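Laizer adds sea-green finish to storage range

January 2022

Laizer has added a muted sea-green to its Stuven range of storage containers and boards, bringing the number of finishes to 7. The surface is smooth, between matt and satin, and its tone shifts with the light from a greyish green to a deeper blue-green.
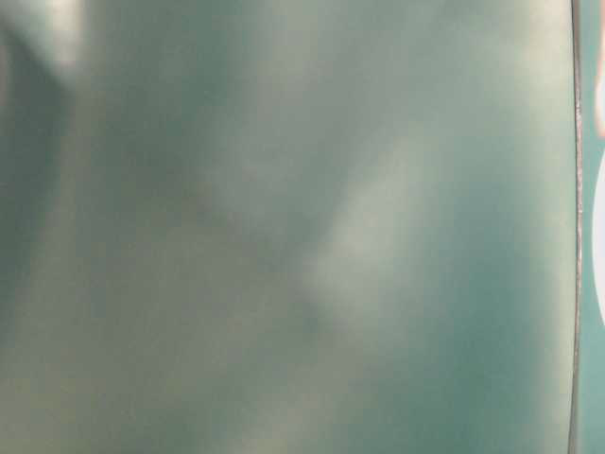
Retailer Zelance said that shoppers had asked for a less glossy finish, as shiny panels show finger marks within days, and that it would stock the colour in over 30 shops. Its own tests covered 133 wash cycles — all by hand, at 30 degrees.

The existing Ivum lids fit without change. They will be sold in the new colour from March, separately from the containers.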